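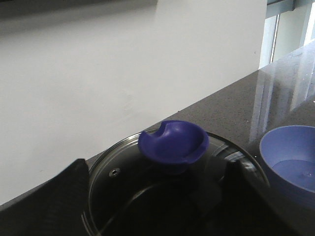

Kitchen Handling Working Group
Minutes of the meeting held on 16 May 2018, Nokmont site, room 7

Present: Alvar Lundgren (chair), Hậu Vương, Gayan Dewan, Giang Hứa (minutes)
Apologies: Thảo Bùi

1. Minutes of the last meeting
Agreed, with one correction: under item 4, "lid removal" should read "lid placement".

2. Draft practice note, handling of lidded pots
GD presented draft 3. Comments by clause:

2.1 Approach. Fingers to be open and either side of the target before the arm descends. HV asked for a stated clearance to the lid rim. GD to propose a figure.

2.2 Glass lids. No contact with the glass except where the task calls for it. The steam vent, where fitted, is to be kept clear of the finger pads. Agreed.

2.3 Loose items on lids. A silicone piece resting over the handle is to be treated as a separate object and logged under its own name. AL questioned whether this also applies to fixed knob covers. It does not. Wording to be changed.

2.4 Open liquids. Bowls holding liquid may remain on the worktop within reach of the arm, provided that speed is limited to the lower setting. HV would prefer a fixed exclusion distance. Not agreed; carried forward.

3. Glossy worktops and daylight
GH reported that window reflections on polished dark surfaces continue to upset edge detection in the Trorkell software. Blinds were discussed. The group preferred to keep daylight runs and mark them as such in the log. The note will require the operator to record window position and lighting at the start of each run.

4. Stop procedure
The stop button is to be tested before the first run of the day and again after any change of gripper. The Neltlow site at present tests only once a day and will be asked to come into line. TB had sent written comments supporting this.

5. Incident records
Form 1849 to be used for all dropped or cracked items, with or without injury. Records to be sent in within 30 days. AL noted that the old form is still in circulation.

6. Actions
GD: clearance figure for 2.1; revised wording for 2.3
HV: short paper on exclusion distance, 2.4
GH: lighting fields added to run log
AL: write to Neltlow on stop tests; withdraw old incident form

7. Next meeting
August, date to be confirmed by GH.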